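pranel-grip-sim 데이터 카드 / README

최종 수정 2026. 5. 24.
관리: Nkechi Olaniyan, Tanner Vachon
문의는 저장소 이슈로. 메일은 잘 안 봅니다.

이 저장소가 뭔가

그리퍼 두 종과 손목 카메라 위치 두 가지를 시뮬레이션에서 비교한 에피소드 모음입니다. 에피소드는 1098개이고, 조합은 4가지입니다. 그리퍼는 Boychuk(곡면 핑거)와 Ika(평면 핑거 + 고무 패드 모델), 카메라는 손목 낮은 위치와 높은 위치. 컨트롤러는 전부 같은 임피던스 제어기를 썼고 게인도 고정했습니다.

먼저 말해 두면, 저는 이 데이터로 "어느 그리퍼가 더 낫다"를 주장할 수 있다고 생각하지 않습니다. Tanner는 생각이 조금 다릅니다. 둘의 의견이 갈리는 부분은 아래에 그대로 남겨 두었습니다.

왜 만들었나

Limedberg 쪽에서 받은 비교 자료에 Boychuk의 그릇류 파지 성공률이 Ika보다 눈에 띄게 높다고 되어 있었습니다. 그런데 그 자료에는 시작 자세 분포도, 접촉 모델 설정도, 실패를 무엇으로 쳤는지도 없었습니다. 문의했더니 "표준 설정"이라는 답이 왔는데 표준이 뭔지는 끝내 못 들었습니다. 그래서 같은 조건으로 직접 돌려 보기로 했습니다.

결과만 짧게 쓰면, 차이는 재현되는 조건이 있고 사라지는 조건이 있습니다. 마찰 계수를 조금만 내려도 순서가 바뀝니다. 이런 차이를 성능 차이라고 부르는 건 성급합니다.

구성

episodes/ 에피소드별 폴더. 손목 카메라 영상, 관절값, 핑거 개폐폭, 접촉력, 판정 결과
configs/ 그리퍼, 카메라, 마찰, 조명 설정
splits/ train, val, holdout 목록
tools/ 재생기와 판정 스크립트
notes/ 작업 중에 쓴 메모. 정리 안 됨. 일부는 영어

holdout은 72개입니다. 튜닝할 때 보지 않기로 했고, 한 번 열어 본 기록이 notes/holdout_log에 있습니다. Jaxon Penner가 재생기 버그를 잡으려고 열었고 수치는 확인하지 않았다고 적었습니다. 그 말을 의심하지는 않지만 완전히 깨끗한 holdout이라고는 쓰지 않겠습니다.

물체와 배경

물체는 그릇, 접시, 손잡이 없는 컵입니다. 메시는 자체 제작이고 텍스처는 몇 종을 돌려 썼습니다. 질량은 텍스처와 무관하게 메시별로 고정되어 있습니다. 유약이 두꺼워 보이든 얇아 보이든 물리 쪽에서는 같은 물체라는 뜻입니다. 외형과 무게의 상관을 학습시키려는 분은 다른 데이터를 찾으세요.

배경은 벽 색과 조명을 바꿔 가며 렌더링했고, 피사계 심도 효과가 켜진 설정에서는 뒤쪽이 많이 흐려집니다. 실제 손목 카메라가 이만큼 흐려지는지는 모르겠습니다. 우리가 가진 실물 카메라로는 그 정도가 안 나왔습니다. Hui-mei Kan이 심도 효과를 끈 설정을 따로 만들어 두었으니(configs/cam_nodof) 비교가 필요하면 그걸 쓰면 됩니다.

카메라 위치에 대하여

그리퍼보다 카메라 위치가 결과를 더 많이 흔들었습니다. 낮은 위치에서는 핑거가 물체를 가립니다. 곡면 핑거는 폭이 있어서 그릇 안쪽이 좌우로 갈라져 보이고, 아래쪽 테두리는 그리퍼 몸체 뒤로 들어가 버리는 프레임이 많습니다. 접촉이 일어나야 할 곳이 하필 안 보이는 셈입니다.

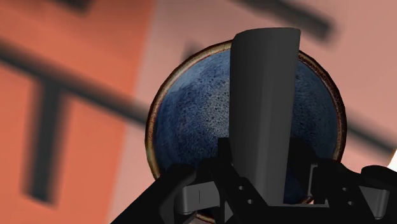
정책이 테두리 위치를 어떻게든 추정한다고 해도 그게 영상에서 온 정보인지 관절값에서 온 정보인지 구분이 안 됩니다. 영상을 검게 지우고 관절값만 넣어 다시 돌렸더니 낮은 위치 조건에서는 성공률이 생각보다 덜 떨어졌습니다. Tanner는 이걸 정책이 강건하다는 증거로 읽습니다. 저는 시작 자세 분포가 너무 좁다는 증거로 읽습니다. 물체가 늘 비슷한 데 있으면 눈을 감고도 잡힙니다.

높은 위치에서는 가림이 줄어드는 대신 핑거 끝과 물체 사이의 간격을 읽기 어렵습니다. 둘 중 하나를 권하라면 저는 권하지 않겠습니다. 두 위치를 같이 쓰는 조건은 아직 없습니다. 8월에 추가하기로 했는데 일정은 믿지 마세요.

수집 방법

에피소드는 스크립트 정책과 원격 조작을 섞어 만들었습니다. 원격 조작분은 200개이고 Tarcísio Moura가 전부 조작했습니다. 조작자가 한 사람이라 습관이 그대로 들어 있습니다. Tarcísio는 접근할 때 손목을 먼저 기울이고 나서 내려갑니다. 스크립트 정책은 그렇게 하지 않습니다. 두 종류를 합쳐 학습하면 중간에서 망설이는 동작이 나오는데, 저희 쪽 학습 코드 문제일 수도 있습니다. meta 파일의 source 항목으로 나눌 수 있습니다.

시뮬레이션 한 스텝은 고정이고 렌더링은 그보다 느린 주기입니다. 영상과 접촉력의 타임스탬프를 그냥 맞춰 쓰면 접촉 순간이 어긋납니다. tools/align을 먼저 돌리세요.

성공 판정

물체를 들어 올려서 목표 높이에 정해진 시간 동안 머무르면 성공입니다. 기울어진 채 들려 있어도 성공으로 칩니다. 그릇에 내용물이 있었다면 다 쏟았을 에피소드도 성공으로 들어가 있습니다. 기울기까지 보는 엄격한 판정은 judge_strict에 있고, 이걸 쓰면 두 그리퍼 모두 점수가 내려갑니다. 곡면 핑거 쪽이 더 많이 내려갑니다. 제조사 자료가 어느 쪽 판정에 가까운지는 짐작만 할 뿐입니다.

알려진 문제

- Ika의 고무 패드는 강체에 마찰만 올린 모델입니다. 눌림이 없습니다. 실물 패드와 같다고 보면 안 됩니다.
- 접촉력이 한 프레임 동안 튀는 구간이 있습니다. 얇은 테두리에서 자주 나옵니다. 필터는 일부러 걸지 않았습니다.
- 초기 에피소드 일부는 조명 설정이 meta에 빠져 있습니다. 복구하지 못했습니다.
- 핑거 개폐폭 단위가 configs에서는 mm, episodes에서는 m입니다. 고치면 기존 스크립트가 깨져서 두었습니다.
- 재생기는 긴 에피소드에서 메모리를 많이 먹습니다. Jaxon이 보고 있습니다.

쓰지 말아야 할 곳

실물 그리퍼 구매 근거로 쓰지 마세요. 작년에 한 팀이 초기 버전 표만 잘라서 발표 자료에 넣었고, 조건 설명은 빠져 있었습니다. 표는 그 뒤로 README에서 내렸습니다. 수치가 필요하면 tools/report를 직접 돌려서 설정과 함께 보세요.

실물 전이 성능도 이 데이터로는 말할 수 없습니다. 실물에서 돌려 본 것은 짧은 시험 몇 번뿐이고 기록 방식이 제각각이라 넣지 않았습니다.

실행

설치는 requirements 파일을 따르고, 그다음 tools/align, tools/judge, tools/report 순서입니다. GPU 없이도 판정까지는 됩니다. 렌더링을 다시 하려면 GPU가 필요하고, 드라이버 버전에 따라 그림자가 조금 달라집니다. 픽셀 단위로 같은 결과는 기대하지 마세요.

이견 (Tanner Vachon)

위 내용 대부분에 동의하지만 "그리퍼 비교가 불가능하다"는 쪽은 지나치다고 봅니다. 기본 마찰값과 그 위쪽 구간에서는 곡면 핑거가 일관되게 앞섭니다. 낮은 마찰 구간은 도자기 표면치고 비현실적인 값입니다. 한정해서 말하면 비교는 됩니다.

답 (Nkechi)

그 구간이 비현실적이라는 근거를 아직 못 봤습니다. 실측값이 올라오면 이 절을 고치겠습니다. 관련 이슈는 열려 있습니다.

변경 기록

- judge_strict 추가, 기존 판정은 이름만 judge로 변경
- cam_nodof 설정 추가 (Hui-mei)
- 중복 에피소드 제거, splits 다시 생성
- README에서 요약표 삭제

라이선스

코드와 데이터 모두 저장소의 LICENSE 파일을 따릅니다. 그리퍼 메시는 Pranel 내부에서 치수를 재서 다시 그린 것으로, 제조사 CAD가 아닙니다. 마운팅 플레이트 구멍 위치 같은 세부는 실물과 다를 수 있습니다.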